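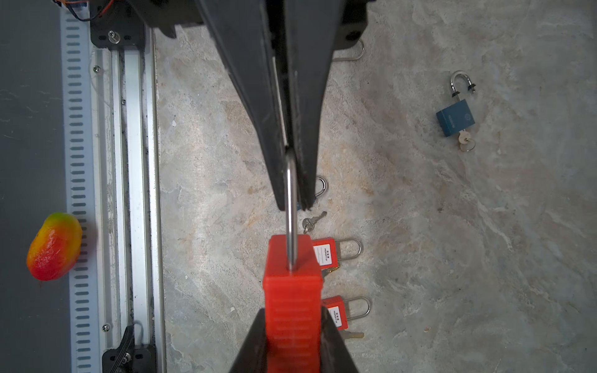

A lock that only opens when you lean on the key is already on its way out, according to Cameron Maihi, who wrote as much the last time red safety padlocks came up on this board. I have a cabinet full of them and would like a second opinion before I order new ones.

Small bottling shop, two shifts. We use red plastic safety padlocks with the thin metal shackle for lockout on the fillers, the labeler and the main air supply. Each person has their own lock and their own key, and there is no master. We bought 20 of them in one go from Hollis, and they have been on the board by the compressor ever since.

Over the past few months several have gotten stiff. The key goes in fine but you have to wiggle it to get it to turn, and on a couple of them the shackle doesn't pop up when the key turns. You have to pull it. One guy snapped a key off in his lock at the end of a shift and we had to go through the whole removal procedure with the supervisor, which took 800 years and a lot of signatures.

What I want to know:

Can these be cleaned and lubricated, or do you just throw them out? If they can be lubed, with what? We have the usual spray cans in the shop and somebody already used one on a few of the locks before I could ask him not to. And is there any sense in keeping a lock where the shackle has to be pulled by hand?

The area is washed down every night with a mild caustic cleaner, and the board is close enough to catch some of the mist.

Posted by fillerline_dan, January 2018

pkessler

You can clean them, but do it the same day you notice the problem. A stiff lock gets worse fast once people start forcing the key.

What we do at our plant (dairy, so plenty of washdown):

Take the lock off the board and open it. Blow out the keyway with low pressure air, with the keyway pointing down so the dirt falls out. Wear glasses. Do the same with the two shackle holes on top of the body. If there is dried cleaner in there you will see white crust. Rinse with plain warm water, shake it out, and leave it open overnight somewhere dry.

Then use a dry PTFE lock lube or powdered graphite. Pick one and stick to it. A small puff in the keyway, work the key in and out ten times without turning, then turn it a few times. Put a little on the shackle ends and open and close it until it moves freely. Wipe off the extra.

Don't use general purpose oil. It works great for two weeks and then it holds every bit of dust that lands on it. The ones your coworker sprayed will need to be flushed before you put anything dry in them, or you end up with paste. Check the maker's sheet before using any solvent on a plastic body. Some of them turn cloudy or crack around the shackle holes. If the sheet doesn't say, I would stay with warm water and a drop of dish soap.

On pulling the shackle by hand: some models are made without a strong spring and have to be pulled even when new. Compare it to one that has never been used. If the new one pops and the old one doesn't, and cleaning doesn't change that, scrap it.

When you scrap one, cut the shackle and destroy the key along with it, then update the key log. We had an old key floating around in a drawer for over 4 years and it caused a long argument about which lock it belonged to.

Last thing, move the board. You can clean locks forever, but if they hang in caustic mist every night you'll be back here in July. Ours are in a closed cabinet in the hallway, outside the washdown area. People complained about the walk for a week.

Grutano_Steve

just replace them. they cost less than the time you spend cleaning them

mwhitlow

I agree with most of what pkessler wrote, with one difference. For a lock that protects somebody's hands I don't like flushing out oil and hoping. If it was sprayed and it is still stiff after one cleaning, it goes in the scrap box.

Also look at the body itself, since yours are plastic. Check for hairline cracks where the shackle goes in, and for fading if any of them hang near a window. Close the lock, pull hard on it, and twist. The shackle should have a little play but should not shift when you twist it. Do this at the same time as your yearly procedure review so it gets written down.

And before you reuse a name label, make sure the old one is completely off. We found one of ours with two names on it.

Comments (4)

fillerline_dan: Thanks. Found the white crust on nearly all of them. Cabinet is ordered.

tre_b: Does graphite stain the labels? Ours are paper under clear tape.

pkessler: It will if you get sloppy. Wipe the body down before you hang it back up.

rona_k: We switched to a Clirport cabinet with a door gasket and I haven't had to clean a lock since. Make sure the door closes by itself.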